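September 8, 2018

Up at 5:15 to get to the fish van before the Caldeira people did. They still beat me. They took all the good mackerel and left the small ones, so I bought two boxes of small ones and changed the lunch menu in my head on the drive back. Grilled whole, three to a plate, with the potato and pepper thing. Reinaldo said three looked mean and four looked like bait. We went with three.

Huvau has been open since January and I still write the menu out by hand each morning. The printed one is for the evenings. I keep meaning to print the lunch one too, but then a day like today comes along and I am glad I didn't.

Prep list, as it stood at eight:

- potatoes on, skins left
- peppers under the broiler, peel when cool
- two trays of corn bread
- soup (kale, the last of the sausage)
- custards, 15 for lunch, more for tonight if the eggs hold out
- call Culldale about the butter

The butter is a sore point. Culldale Dairy sent salted again. I called and got the same young man as last time, who was very polite and said he would look into it. I told him I can't make custard tart pastry with that much salt in it, and he said a lot of their customers like it. I said I was sure they did. He is sending unsalted on the next truck and taking back whatever we haven't opened. I opened one block before I noticed, so that went into the corn bread and I cut the salt in the recipe. It came out well. I might keep doing it that way.

Lunch was slow to start and then all came at once. By noon there were only two tables in, both of them regulars, and I had Reinaldo polishing glasses for something to do. Then a group walked down from the Flindstead market, all wanting to sit together, and we had to push tables up against the wall and bring the bench in from the porch. They ordered the mackerel nearly to a person. I ran out before one-thirty and put the chicken on instead, which I had wanted to hold for tonight.

One lady sent her fish back because it had a head. I took the head off and sent it out again and she ate it all.

I got the vinegar wrong on the first few plates. The onions had been sitting in it since last night and were too sharp, and I didn't taste them before they went out. My own fault. After that I rinsed them and put a bit of sugar on, and the plates came back cleaner. I have written TASTE THE ONIONS on the tape above the pass, under TASTE THE SOUP, which has been there since spring.

The soup I did taste. It was good. The sausage is the one with a lot of paprika in it, and it turns the whole pot orange, and people always ask if there is tomato in it. There isn't.
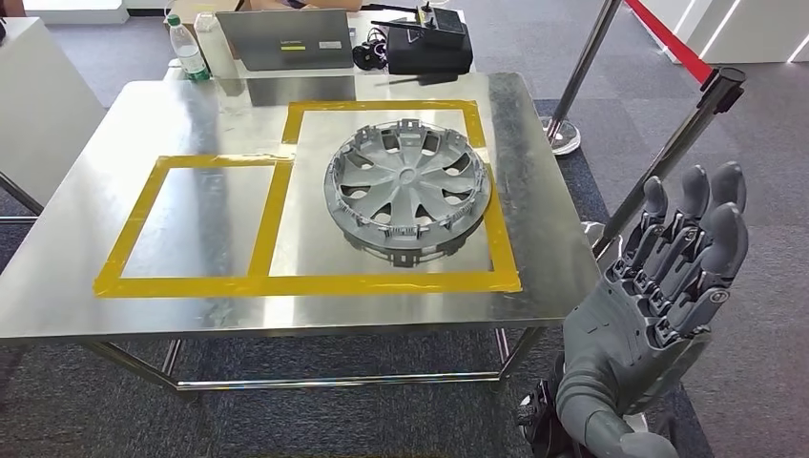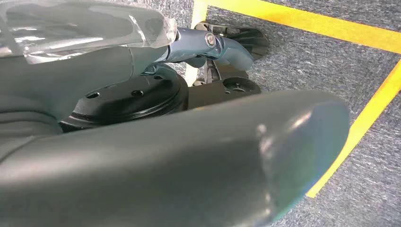
Mi-kyung came by at three, when we were closed between services, to go over the wine. She brought six bottles and I liked two of them. The first was a white, quite plain, that would go with nearly everything we do at lunch. The other was a red from a grower she has only just started buying from, and it is better than what we pour now by the glass, but it costs more. I worked it out on the back of the fish receipt. If I put the glass up by a dollar it covers it. Reinaldo thinks people will notice the dollar. Mi-kyung thinks they will notice the wine. I think they are probably both right and I said I would let her know.

She also told me I have too many wines on the list. She has told me this before. We have more than we can keep straight, and when somebody asks Reinaldo about the ones near the bottom he just says they are dry. I agreed to cut seven. We sat with the list and a pencil and got to five easily, and then argued over the rest. I don't want to lose the sweet one, even though we hardly sell it, as it is what my father drank after dinner. Mi-kyung said that was a fine reason to keep a bottle at home. I crossed off two of the rosés instead.

She stayed for a plate of the chicken and wouldn't let me give it to her. She left money under the salt dish.

After she went I did the accounts for the week, or most of them. The takings are up on last week. The supplier bill is up too. The biggest line is meat, as always, and after that it is the olive oil, which surprised me until I thought about how Reinaldo pours it. I have asked him to use the small can for the tables and keep the big one for the stove. He said he would. He was already using the big one on the tables when I went out at six, so we will see.

The invoice from the linen people was for $764, which can't be right. We don't have that many napkins. I called and they were closed, so it is pinned to the board with a question mark on it. If it is right, we are going over to paper at lunch.

Evening was steady. I like an evening like that, where there is always a table eating and always one about to order, and I can keep the pans going without having to stop and think. The clams sold best. I did them with garlic, white wine and cilantro and nothing else, with the corn bread on the side for the juice. I had thought about adding bacon the way they do at Caldeira and I am glad I left it alone. Ours are smaller clams and bacon would be all you could taste.

The pork went slower. I think it is the way it is written. It says "braised shoulder" and that doesn't sound like much in warm weather. It is a nice dish, with orange peel and bay in it, and the few who ordered it said so. I will call it something else tomorrow, or do it cold in slices with the pickled carrots. Cold might be the answer until it turns properly to fall.

Had a family in with a baby and a grandfather and everyone in between. The grandfather wanted to know where in the old country the recipes came from. I told him most of them are my mother's, some are Reinaldo's aunt's, and the rice is out of a book. He wanted the rice. He had two helpings and asked for the name of the book, so I went back and copied it down for him. Mine has lost its cover and a good part of the index. I have never found the page for quinces and I'm fairly sure it once had one.

Custards: all gone by 8:30. The eggs did not hold out. The last tray caught a bit on the left side, where the oven runs hot, and I ate two of the dark ones standing up by the sink and gave the rest to the dishwasher to take home. I need to turn the tray at ten minutes and I know that. I was plating clams.

Reinaldo wants a Sunday lunch. He has wanted one since we opened and brought it up again tonight while we were wiping down. One long sitting, a set menu, everybody eating the same thing. Soup, salt cod, something sweet, coffee. He says it would be less work than a normal lunch, as there'd be no ordering. It would also be our one morning off. I said I'd think about it for after the holidays. He said that is what I told him at the start, and it's true, I did. We could try one and see. If I soaked the cod from Friday it would be ready, and the potatoes could be done the night before. The trouble is the cod itself. The good kind is dear and you have to buy it by the case.

I have put the cod down as a question for the fish van.

Other things, before I forget them:

The second burner from the left is going out by itself again. It did it twice tonight. It wants cleaning, and if that doesn't fix it, I'll have to call the man.

The chair with the split seat should not be in the dining room. I moved it to the back in the morning and somebody moved it out again when the market group came. It is in the back again now, upside down on top of the flour bin.

We need bay leaves, white vinegar, parchment, and more of the little spoons. I don't know where the little spoons go. I bought two dozen in the spring.

The review from the Flindstead paper came out. Mi-kyung brought me a copy. It was kind. It said the portions were generous and the room was loud, and that the custard tart was worth the drive. It also got the street number wrong – it says 1001 and that is the tire shop. I should call them about it, or go and make friends with the tire shop.

Reinaldo has taped it up inside the pantry door, where customers can't see it. I asked why there and he said it was for us.

It is after eleven now and I smell of garlic. The beans are in water for tomorrow. Stock is cooling on the back step with a lid and a brick on it. I didn't call my sister, and I said I would, so that is first thing, before the van.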